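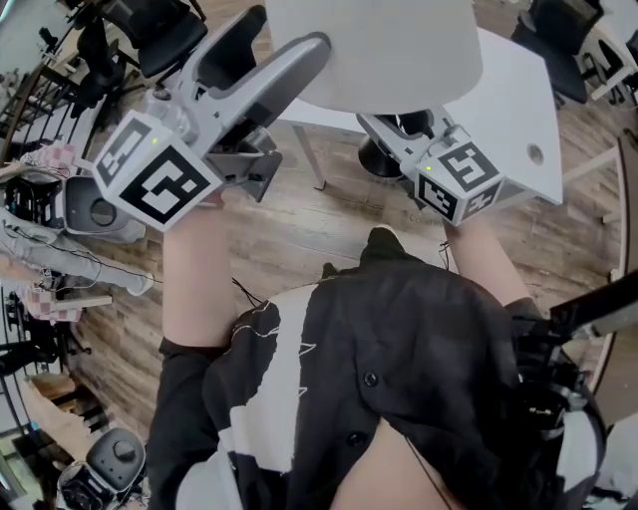 Tokero Tables and Skoltent Shades: Frequently Asked Questions

Updated 6/20/23

These are the questions customers ask Biltora most often after furnishing a workroom or a home office. If your question isn't on the page, write to Wilma Jansen in customer service and include your order number.

TABLES

What is the round hole in the tabletop for?
It is a cable grommet. Run your monitor, lamp and charger cords down through it so they don't hang over the edge. Every Tokero top has one hole. We don't sell tops without it, but a flat cap is available if you don't need the opening.

Can I choose which side the hole is on?
Yes, with the straight tops. Turn the top end for end before you screw the legs on. Once the legs are attached you have to take them off again to switch sides.

What do I clean a white top with?
A damp cloth and a little dish soap, then a dry cloth. For pen marks, use a small amount of rubbing alcohol on a cotton pad. Don't use scouring powder or melamine sponges. They leave dull patches that show up when light comes in low across the table.

How much weight can a table hold?
70 pounds, spread out. Don't sit on it, and don't clamp anything heavy to the front edge.

The legs leave marks on my wood floor. What should I do?
Put felt pads under the feet. The plastic feet supplied with the metal legs are fine on carpet and tile, but grit gets caught under them and scratches wood. Check the pads when you sweep and replace them when they go flat.

Will an office chair fit underneath?
The base of a standard swivel chair slides under any Tokero table. Armrests are the usual problem. Measure from the floor to the top of the armrest with the seat at your normal height and compare it with the clearance on the product page.

Can I put two tables side by side?
Yes. If you want the tops to line up, level each table by itself first, then push them together. Joining plates come in packs of 2 and are ordered separately.

SHADES

How high should a large white cylinder shade hang over a work table?
High enough that you can stand up and lean forward without touching it. If the shade hangs beside the table instead of over it, it can come lower. Ludger Steinbach, who handles our lighting orders, asks people to tape the cord at the height they think they want and live with it for a day or two.

What bulb should I use?
LED only, up to the wattage printed on the socket. A bulb sold as a "100-watt equivalent" is usually fine, as its real draw is much lower. Leave a gap between the bulb and the wall of the shade on all sides.

How do I take a Skoltent shade down?
Turn off the power at the breaker and let the bulb cool. Support the shade from below with one hand, unscrew the ring inside it, and lower it straight down. Wear clean gloves if you have them. Finger marks on a matte surface are hard to get out.

Where should I set it while I clean it?
On a clear table with a towel laid over the top. Stand it upright. A large shade left on its side will roll, and it can get a flat spot if you leave it that way for long. 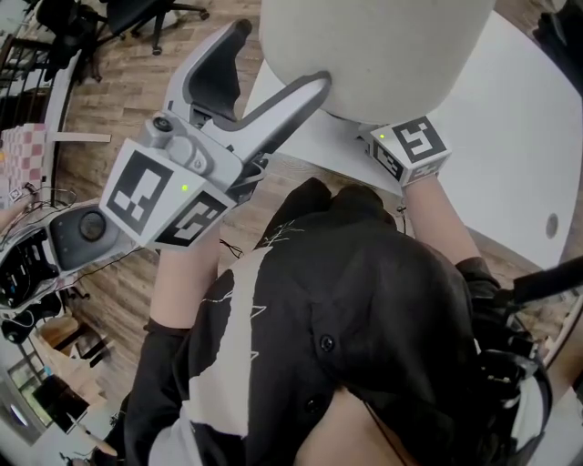 Can a shade be washed?
No. Dust it with a soft dry brush, top to bottom, inside first. A lint roller works on the outside if you press lightly. Water leaves rings.

My shade has turned a little cream. Is that a defect?
No. White shades warm in color over time, more so in a sunny room. A replacement will look brighter than the ones you already have, so if they hang in a row you may want to change them all at once.

ORDERS AND PARTS

How long do I have to return something?
100 days, unused and in the original box. Tops that have been drilled can't be returned.

Do you sell spare parts?
Feet, grommet caps, socket rings and cord grips, yes. Most ship within 10 days. Parts for the old Vlad table will be available until October, after which we will only have what is left on the shelf.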